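Shop > Supplements > Fibre and Digestion > Zirkstead Glucomannan Capsules

Zirkstead Glucomannan Capsules, tub of 151

Sold by Firenura

Zirkstead is a plain glucomannan capsule for adults who are trying to eat less between meals. Glucomannan is a fibre taken from the root of the konjac plant. It swells when it meets water, and that is all it does in the stomach: it takes up room for a while. There is no caffeine in the capsule and no other stimulant. We get asked this more than anything else, usually by people who have had a bad week on something stronger.

The tub holds 151 capsules. The extra one is there so the packing line can take a sample and still send out a full tub. Most customers get through one tub in under a month, depending on how many meals a day they take it with.

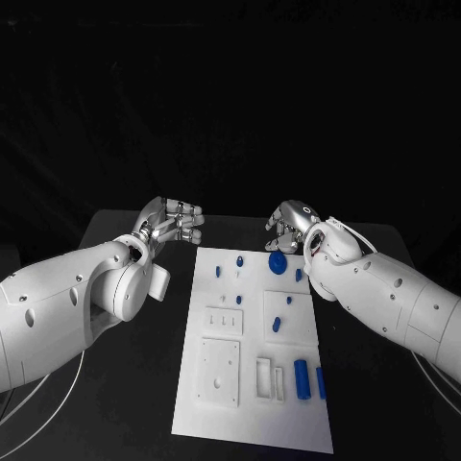 Two robot arms over a black table, with a white board between them.

How to take it

Take two capsules with one or two large glasses of water, 30 minutes before a meal, up to three times a day. Do not take them dry and do not take them lying down. If you have ever had trouble swallowing, do not use this product. The same goes for anyone with a narrowing of the gullet or a blockage of the gut.

Do not take the last dose straight before bed. Leave a gap between these capsules and any tablets from your doctor, as fibre can slow down how they are taken up. Your pharmacist can tell you how long the gap should be for your own medicine. If you are pregnant, breastfeeding, diabetic or under 18, speak to your doctor first.

What to expect

Some people feel fuller from the first day. Others notice nothing for a week, and a few never get on with it at all. Wind and a bloated feeling are common early on and tend to settle. Starting with one dose a day and adding the others later is easier on the gut, and it also makes the tub last longer.

The capsules have to go with a lower calorie diet. If you eat the same as before, your weight will probably stay the same as before. We don't print a number of pounds on the label and we won't give you one by email either.

Zirkstead or Sasex?

We stock two fibre products and they are often mixed up. Zirkstead is the capsule. Sasex is the loose powder, which you stir into a drink and finish quickly before it sets. Sasex is cheaper by weight and suits people who dislike capsules, but it is thick and some find the texture hard going. There is a lemon one now as well as the plain.
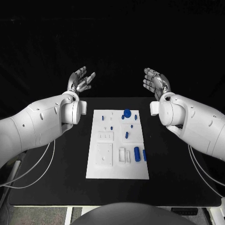

If you are changing from one to the other, finish the first before you start the second. Taking both on the same day gives you too much fibre, and you will know about it. The scoop in the Sasex bag is level, not heaped.

The old Rajput fibre tablets have been dropped from the range. They were large and had a coating that went sticky in warm cupboards. If you still have some, check the date on the base of the bottle before using them, and go by the dose on that bottle, as it differs from this one.

Storage

Keep the lid tight and the tub out of the bathroom. The capsules pick up damp and stick together. If they have clumped, throw them away. Keep out of reach of children.

Ingredients: konjac glucomannan, capsule shell (hypromellose), anti-caking agent (magnesium stearate). Suitable for vegetarians and vegans. The shells used to be gelatine and changed in April, so older tubs with the grey lid are not suitable.

Orders and returns

Unopened tubs can be sent back for a refund. Opened tubs can't, unless there is a fault. Trade orders go through Mudassar Naqvi, and questions on ingredients or labels go to Prodromos Theodorakopoulos. Orders placed before noon are packed the same day.

151 shares
30 comments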